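Home | Fixtures | Club Talk | FAQ | Contact

Filed under: Rugby, Supporters' Questions

Do Bonus Points Make the League Better? Your Questions, Grumpily Answered

We get a lot of mail every September when the new table appears and people remember they don't understand it. These are the questions that keep coming back. The answers are one website's opinion, and you should treat them with the suspicion we bring to everybody else's.

How do the bonus points work in our league?

Four points for a win, two for a draw. A team gets one extra for scoring four tries, and the losing side gets one for finishing within seven points. That's the version Zumari, Midinier and the rest signed up to. Other competitions do it differently, so don't write in to tell us what they do in France.

Doesn't the try bonus encourage attacking rugby?

That's the claim. What I see is a driving maul from five yards out, then another one, then a third. If a pack can shove its way over four times, it gets the same reward as a back line that ran the length of the field. The league put out a leaflet saying the bonus had "transformed" the way teams play. The leaflet didn't say compared with what.

But scores have gone up, haven't they?

Some have. Erkumon beat Sampaio 41-31 last season and everyone called it proof. I was there. Half the tackles were missed and the ground was like concrete. One high-scoring afternoon is one afternoon. Show me several seasons of numbers with the weather taken into account and I might come around.

Is the losing bonus fair?

It's fairer than the try bonus, I'll give it that. A side that loses by three away from home has earned something. My trouble is with the last ten minutes, when a team nine points down kicks a penalty to get within seven and the crowd is supposed to cheer. They've come to watch somebody try to win.

Can a team finish higher with fewer wins?

Yes. It's supposed to be rare, and we're told it evens out. Midinier supporters who missed the playoffs to a side with one win fewer may not find that very comforting.

Why does my club's website show a different table from yours?

Usually it's a late result or a tie broken the wrong way. Teams level on points are separated by wins first, then points difference. Some sites go straight to points difference. If the two tables still don't match after a day or so, check the league's own page, and then check it again, as it has been wrong before.

What about this "momentum rating" on the new fan app?

The app gives every team a score out of 124. I asked why 124 and was sent a link to a page about the power of data. It had Zumari at the top the morning after they lost by 30. I wouldn't plan a bet around it, or a picnic.
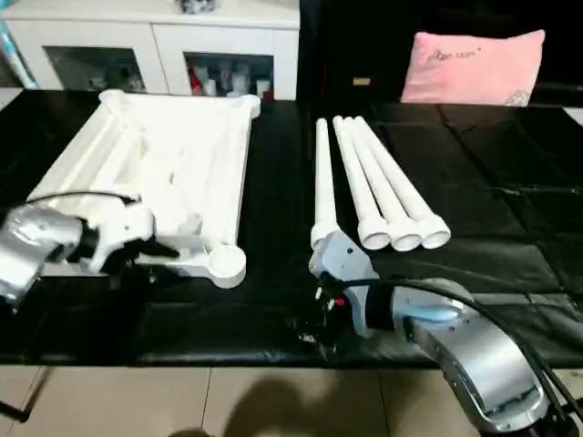 Would you scrap bonus points altogether?

I'd scrap the try bonus and keep the losing one for a few seasons, then look at what happened. I don't expect it. Once a league has printed a rule on the back of the program, it tends to stay there.

Do bonus points count in the playoffs?

No. Knockout games go to extra time if they're level, and then to tries scored. Every year someone behind me insists otherwise.

Can I suggest a question?

Use the contact page. We read everything, including the ones in capitals.

Last updated Oct 29, 2026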